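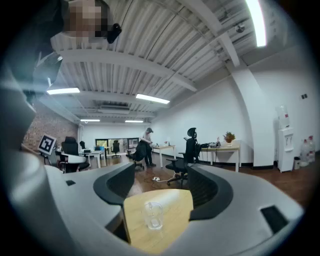
Section 4: Hanging the canvas on the wall

Read this section through before you drill. It covers the Zimden stretched canvas in all sizes up to the 2000 mm panorama. Framed prints behind glass are heavier and are covered in Section 5.

4.1 What you need

The fixing pack is taped to the back of the stretcher and holds two wall brackets, four screws, four plugs, four felt pads and a paper template. You will also need a pencil, a tape measure, a spirit level, a drill and a screwdriver. The plugs supplied are for brick and block only. For plasterboard, buy hollow-wall fixings rated for the weight printed on the carton label.

4.2 Choosing the position

1. Lean the canvas against the wall where you think it will go and leave it there for a day. Look at it in the morning and again with the lamps on.

2. Measure the furniture below it. A canvas looks best when it is narrower than the sofa or sideboard under it. Leave 200 mm between the top of the furniture and the bottom edge of the canvas.

3. Check what is behind the wall. Use a cable and pipe detector, and stay clear of the area directly above or below any socket or switch.

Caution: Do not hang the canvas above a working fireplace or a radiator. Heat dries the stretcher bars and the corners will open.

Note: Strong daylight will fade the reds first. If the only free wall faces a south window, order the coated finish.

4.3 Marking out

1. Tape the paper template to the wall with masking tape. The printed line shows the top edge of the canvas, not the bracket.

2. Place the level along the line and adjust the template until the bubble is central. Don't measure up from the skirting board, as floors in older houses are often out of true.

3. Push the pencil through the two crosses for each bracket. On the medium size the crosses nearest the centre are 353 mm apart. If yours differ, you have the wrong template; contact us for another.

4. Take the template down and keep it.

4.4 Fixing the brackets

1. Drill each hole to the depth of the plug. Hold a vacuum nozzle under the bit if the wall is already decorated.

2. Push the plugs in flush. If a plug turns in the hole, take it out and use the next size up.

3. Screw both brackets on with the hooks facing up. Leave the screws a quarter turn loose, check the level across the two hooks, then tighten.

Caution: Do not use a power driver for the last few turns. The brackets are thin and will bend.

4.5 Hanging

1. Stick a felt pad on each back corner of the stretcher.

2. Lift the canvas by the wooden bars. Never press on the canvas itself, front or back. The panorama needs two people.

3. Hold it slightly above the brackets, flat to the wall, and lower it until both hooks catch.

4. Pull the bottom edge forward gently. It should move a little and settle back. If one side drops, lift the canvas off and start again from step 3.

4.6 If the canvas is slack

Small ripples are normal after delivery in cold weather and often go within a week. If they stay, take the canvas down and tap the corner wedges in evenly, a little at a time, with a small hammer. Slide a piece of card between the wedge and the cloth first.

Replacement wedges are part number 61 in the spares list. Ask for Tiago Marinho in spares and give the size from the carton label.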